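Ticket 376: Position of the second gripper jumps in two-hand recordings

Opened by: Zuzanna Cieślak
Site: Skaltness, upper room
Opened: December 2023
Product: Deltton hand-held gripper, pair, with marker cubes
Software: Plakbridge recorder and Plakbridge replay
Priority: high
Status: solved, one point open

Problem

Good morning. I am responsible for the hand demonstrations in Skaltness. We use two Deltton grippers, one in each hand, and we show the task to the robot by doing it ourselves. Later the policy is trained at our office and it runs on the two-arm station that we call Geagea.

When we record with one gripper, everything is good. When we record with two, the distance between the grippers makes a jump in the replay. In my hands I hold them quietly at the same distance, but in the replay the second one goes suddenly nearer by a few centimetres, stays there for a short time, and comes back. The path of each gripper alone is smooth. Only the relation between them is wrong.

From 81 two-hand episodes that we recorded, 19 were refused by the check in Plakbridge replay with the message "relative pose not continuous". I looked at many of the accepted ones too and I can see the same jump there, only smaller, under the limit of the check. So I think I can't use any of them before we understand the reason.

The two-hand task is to pick up a flat piece with one gripper and pass it to the other one. For this task the distance between the grippers is the most important thing. If it is wrong in the demonstration, the Geagea station will close its fingers beside the piece.

What I did before opening the ticket

Restarted both grippers and the recorder. No change.

Cleaned both lenses with the cloth from the box. No change.

Did the mapping of the room again, walking slowly and looking at all the walls and also at the table. The map was accepted at the first try. No change in the jump.

Exchanged the grippers between the hands. The jump is still there, and it is still the same gripper that moves wrongly, also in the other hand. For this reason I do not believe it is my way of holding.

Reply from Deltton support

Thank you for the clear report. The single-hand path comes from the camera and the motion sensor inside each gripper. The relation between the two hands is corrected each time one camera sees the marker cube of the other gripper. A jump at that moment normally means one of these:

the cube is badly lit or has a reflection on it
the cube has moved on its mount
the cube file in the recorder does not match the cube on the gripper

Please tell us how the room is lit, if there is anything else with a strong black and white pattern in the view, and at what moment in the episode the jump happens.

Answer from Skaltness

The room has a metal ceiling with long tube lights, and a big window with roller blinds. We keep the blinds down when we record, and some daylight comes between them. The tubes make white stripes on the grey shell of the gripper, as you can see in the camera view, but I do not find such a stripe on the cube.

There are things with black and white stripes near us, a cushion on the orange armchair and one more striped thing at the window. I did not think of them before you asked. The large hall is open on one side and people walk there, but they are far away.

The jump happens always when the cube of the other gripper comes into view after it was outside. When the cube is never seen, there is no jump, but then slowly the distance becomes wrong, which I understand is normal.

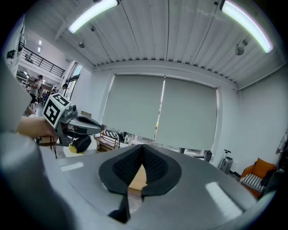 Test 1: the striped things

I took the striped cushion and the other striped thing out of the room and recorded 16 short episodes of passing the piece. The jump was there in the same way. I put the things back and recorded again. Same result. So the stripes are not the reason. Deltton support wrote that the recorder only accepts the square marker pattern with its border, and plain stripes should be ignored. I agree with this after the test.

Test 2: the light

First with the blinds down and the tubes on, as usual. Then with the blinds down and the tubes off, it was too dark and the recorder gave a warning for the map, so I stopped this. Then with the blinds up and the tubes on. The picture had a very bright window in it and the marker was lost more often, but when it was found again the jump had the same size and the same direction as before.

I want to underline this point. If the light was the reason, I would expect the jump to be sometimes to the left and sometimes to the right. It is always nearer. Please consider it.

Note from Deltton support

This is a useful observation, thank you. An error that always makes the other gripper look nearer is what we would expect from a wrong size of the marker. If the recorder believes the marker is smaller than it really is, it puts the cube too close to the camera. Please keep the tubes on and the blinds down, that is fine for this system.

Could you send one view in which the cube is easy to see, measure the black square on one face of each cube with a ruler, and open the file of the cube settings in the recorder?

Test 3: looking at the cube in a normal episode

I made a new recording with my colleague, in the same room. We did the passing movement away from the table, with the cube turned to the camera for a good part of the time.

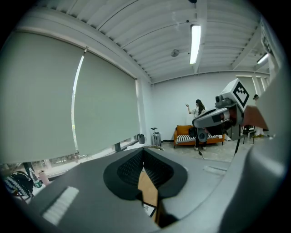

Marker on the cube in full view, upper right, beside the reddish-brown flat piece.

In this recording the recorder found the marker as soon as it came into view, and the number of the marker was read correctly. I pulled the episode slowly in Plakbridge replay and the jump begins in the moment when the correction is used for the first time. So the marker is found well and read well, and only the distance calculated from it is wrong.

One remark for other teams. The finger of my own gripper and its shell cover a part of the view, more than I thought before. If the other hand goes too low, the cube is hidden behind the shell. For passing it is better to hold the other gripper at the level of the finger tips or a little higher.

Test 4: measuring

I measured the black squares with a steel ruler. The two cubes do not have the same size of square. The one which came with the first gripper is the small version. The other one was exchanged in July, after it fell on the floor and one corner was broken, and the new cube has the larger version of the pattern. From outside the cubes look almost equal and I did not notice it.

In the cube settings both grippers have the size of the small version. The person who changed the cube in July fixed it on the mount very well, but the file was not changed.

Solution

Deltton support sent a settings file with a separate size for each cube. The steps on our side were:

1. Close Plakbridge recorder on both computers. If it stays open it writes the old settings back when it is closed.

2. Copy the new cube file over the old one. I kept the old file under another name.

3. Start the recorder, open the cube page and compare the size for each gripper with the ruler.

4. Check the screws of the cube mount. One of ours could be turned a little by hand, so I tightened it.

5. Record a still test: both grippers lying on the table, each cube seen by the other camera, and nobody touches the table. The distance in the replay must stay the same when a sheet of paper is put before the cube and taken away again.

The still test is good. After this I recorded 16 two-hand episodes with the same passing movement. All were accepted, and when I pull them slowly I cannot find the jump any more.

Old recordings

Deltton support confirms that the old two-hand episodes can be calculated again with the new cube file, as long as the original video is kept. We have all the video. I started it in the evening and in the morning it was ready. The 19 refused episodes are now accepted except for two, in which the cube is hidden behind the shell for the larger part of the passing. I will record these two again.

Single-hand episodes do not use the cube, so nothing must be done with them.

Open point

I would like to ask that the recorder shows the size of the cube on the start page, beside the battery. When a part is exchanged, the person at the bench is often another person than the one who records. Support has passed this wish to the Plakbridge team and I have no answer yet.

Also please write on the packet of the spare cube which version is inside. On ours there is only the order number.

The ticket can be closed for the jump. Please leave the open point on my name.

Zuzanna Cieślak
Skaltness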